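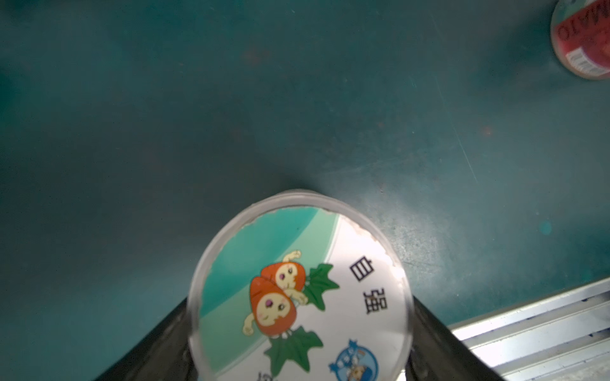 What do people want to eat at three in the morning? Soup, mostly, and toast, and something small and sweet they can finish in one go before a pager goes off.

By Gemma Stockdale
Last updated: May

Elsie Sugden has run the night counter at Mapplebeck for long enough that she's stopped hearing the dishwasher. I hear it. It's going the whole time we talk, so apologies to her if a word here or there is off, I was writing on my knee.

The counter opens at ten at night. Closes when the day crew shows up. Nurses, porters, lab people, a few parents who can't sleep in those chairs. Mapplebeck is a smallish hospital at the edge of town and there's no place else open within walking distance except the gas station.

"When I started it was two vending machines and a microwave with a bad door," she says. "You'd see a surgeon eating crackers standing up. I thought, well, that's no good."

She wasn't hired to cook. She was hired to clean, evenings, and she asked to heat up soup on the side. Kept asking. It took her two winters to get a yes and the yes came with a hot plate.

So what goes on the menu? Less than you'd think. One soup, changed nightly. Eggs any way until four, then only scrambled because she's getting tired. Toast. Rice with whatever didn't get used at lunch. Pudding, fruit, cheese and crackers for the ones who miss the crackers.

"People's stomachs are different at night. They come down and say they want a burger. They don't want a burger. They eat half and feel terrible till morning. Give them rice and an egg and they come back and say thank you."

Does she tell them that to their face? "Sure. The burger people get told."

Chicken and barley is the favorite by a mile. She did 86 bowls of it one night in the winter when the roads iced up and the late shift couldn't get home. Ran out of bowls, used mugs. Ran out of mugs too and went looking through the cabinets upstairs. She still has one that belongs to radiology, she thinks. Blue handle.

Her barley trick, since I asked: cook it apart from the soup, rinse it, keep it in the cooler, add a scoop to each bowl. Otherwise by 2 a.m. it's drunk all the broth and you're serving paste. Salt goes in late. She's fussy about onions (soft, no color) and not fussy about anything else. Frozen carrots are fine, she says, and anyone who complains about frozen carrots can come peel the other kind.

We stop for a bit. Four people come in together, all very quiet, all want eggs. She doesn't ask how their night is going.

"No, I don't ask," she says after. "If they want to talk they'll talk. Mostly they want someone to hand them a plate. I learned that off a porter, he said please stop asking me am I all right, just give me the toast. He was right. Nice man. He's on days now."

The money part. The counter gets a set amount from the hospital and has to cover the rest from sales, and prices were put up last year for the first time in a long while. She hated doing it. Toast went up a quarter. Someone left a note, not a nice one, and she kept it taped inside the cuboard door. I saw it. It's pretty rude.

She gets her bread from Pernico, the bakery across the river, who drop it at the loading dock on their way to other stops. The dry goods come from Grosivus, a wholesaler, by the case. That's been up and down. One month they sent 358 cans of chickpeas on an order that should have been tomatoes, and the paperwork to send them back was so long she gave up and made chickpea soup. And chickpea curry. And a sort of chickpea spread.

"I was sick of the sight of them. The lab loved it though. They still ask."

Sleep? She goes home, closes the curtains, is out by nine. Up at four in the afternoon. Her sister phones at noon every time regardless. She doesn't do the thing of switching back to days on her time off, tried it, felt like a wet sponge. So her weekends are nights too. She does her reading then, and laundry, and walks the dog on streets with no one on them. The dog has adjusted.

What does she eat herself on shift? Long pause. "Toast. Peanut butter. I know, I know."

There's talk of a second counter at Flarkasau, the rehab place up the hill, same hours, and she's been asked to set it up and train someone. She has said she'll do it if they get a real stove. Not holding her breath on the stove. She's already thinking about who, there's a young guy from the day kitchen who does good eggs and doesn't talk much.

Any advice for somebody cooking at home for a person on nights? She wipes the counter down while she thinks about it. Leave it in the fridge already in the bowl, she says, with a plate on top. Write on it how many minutes. Don't wait up.

"And not chili. Everybody leaves chili. Its four in the morning, who can face that."

It's ten of four when I pack up. She's cracking the last of the eggs, and a woman in a winter coat wants to know if the soup is the barley. It is.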